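Mar 31, 2025

Hot-fill closure torque, Stoneck caps on the Vekari neck finish

Repeated the removal torque series after the chuck liner was replaced. Bottles filled with water at 98 °C, capped, laid on their side for 30 seconds, then left standing overnight. Application torque unchanged from the last series. Cycle counter on the capper read 2,361 at the start.

Removal torque is lower than before the liner change, but the spread is tighter. No leaks at the thread. In 6 bottles the tamper band stayed attached on one side after opening. All of them came from the Galari resin batch. W. Granström thinks the bridge is too thick at the gate side. I would check cap temperature at application first.

Did not run the cold-fill set. Torque meter zero had drifted by the end; re-zeroed and repeated the last group, values agree.
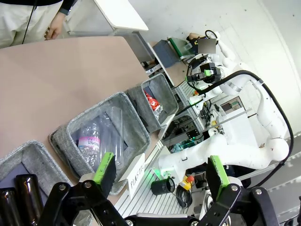 Gray felt bins on the long table, brown glass bottles in the left one.

To do: section two caps through the bridge. Ask Boglárka Simon for the Sarmiento drawing with the current band tolerance. Meter goes out for calibration in May.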